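Calloway Door Task Pack for Student Teams

Practice software for clubs and classes
Sold by Jurley Classroom Robotics

Price: $189 per team, per school year
Seats: up to 8 students
Item code: 2115-D
Availability: download link sent by email after your order is approved

Overview

The Calloway Door Task Pack is a set of simulated door exercises for high school and community college robotics teams. Students write code for a two-armed robot and run it in a simulated house. The job is to find the handle, bring a gripper to it, work the lever and get the door open. Teams can do all of this on school computers before they spend any time on real hardware.

The pack was first put together for the Unon Student Challenge, where opening a door is the task that most first-year teams leave until last. It has since been reworked for ordinary class use. You do not have to enter the challenge to buy it or use it.

What is in the pack

Six door exercises, in order of difficulty
Starter code in Python, with comments
A robot model with two arms and two grippers
A free camera, plus a view from the robot's upper body
Run logs that can be saved and handed in as classwork
Teacher notes and a grading sheet

How the exercises work

Exercises 1 and 2 use one arm only. The robot starts in front of the door and the student moves the gripper to a marked point near the handle. In exercise 3 the marker is taken away and the student has to work out the handle position from the camera. Exercises 4 and 5 add the lever and the swing of the door. Exercise 6 uses both arms, with one on the handle and the other free to hold the door once it starts to move.

Lighting and room layout can be changed in the settings file. Start with the default layout. Several teams changed the layout in the first week and then could not compare their logs with each other.

The most common mistake is closing the gripper too early. Students should log the distance between the gripper tip and the lever on every run and look at the numbers before changing any code. The teacher notes have a short worksheet on this, written by Fouad Chraibi.

System requirements

Windows 10 or later, or a current Linux release
8 GB of memory
A separate graphics card is recommended for exercises 4 through 6
Chromebooks are not supported

Classroom use

Booker Kowalczyk ran the pack with an after-school club of mixed grades. His students worked in pairs and needed nearly six weeks to reach the last exercise, meeting once a week. He suggests one student on the arm code and one on the camera code, switching after each exercise.

"We skipped the notes at first and had to go back," he writes. "Read the part about joint limits."

Ordering

Schools can pay by card or purchase order. Send purchase orders to Samer Kassab in the sales office and include the name of the teacher who will manage the seats. Licenses start in the month you choose. Teams entering the Unon Student Challenge should be set up by April.

Also available: Zullow Gripper Kit (hardware, sold separately)

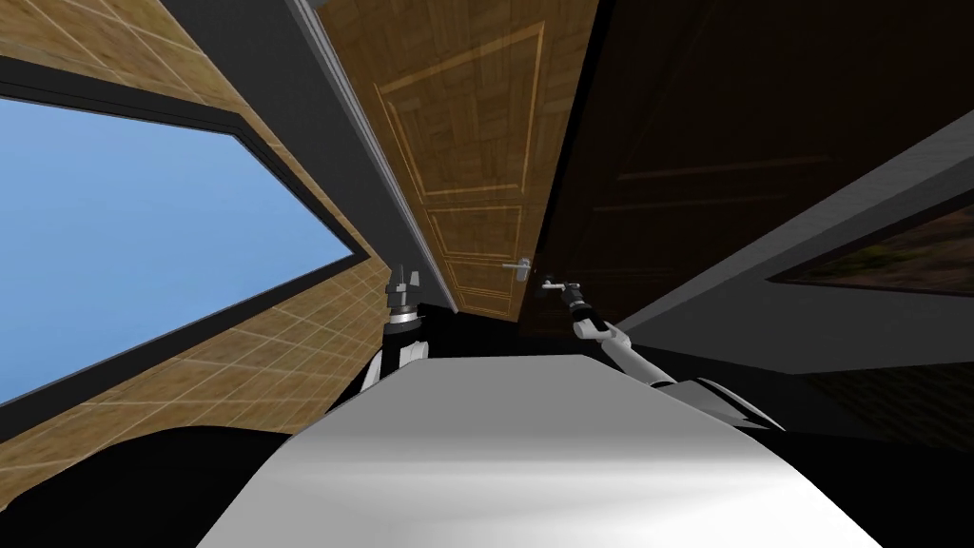

Right gripper near the lever handle, Calloway Door Task Pack.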